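28 November 2020

Finally finished the Hurier quilt top!! Well, all but the border, but I'm counting it. I sewed from breakfast until my back gave out and the last row went on a little before dark. 708 pieces, and I only had to rip out one seam today, where I'd turned a star the wrong way round and didn't notice until I pressed it.

I love how the stars look from across the room. Up close they're just scraps – Rutilio's old work shirts, that awful mustard curtain, the end of the green from Meléndez – and then you back up to the doorway and they all jump out at you. I must have walked back and forth to the doorway all afternoon.

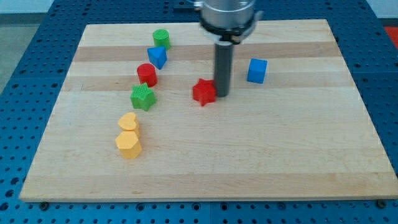

Berenice called after lunch and we talked for 90 minutes with me on speaker, pinning. She thinks a plain navy border, no piecing at all. I was dead set on sawtooth, but I laid a strip of navy along one side while she was talking and oh, it's good. It calms everything down. Need 2 more yards and I'm hoping Meléndez still has the same bolt.

Batting next. Wool if I can afford it, cotton if not. I want it quilted and bound by March so it can go on the guest bed before Tiburcio comes.

Leftover turkey soup again. Fingers sore. Can't wait to get back to it tomorrow.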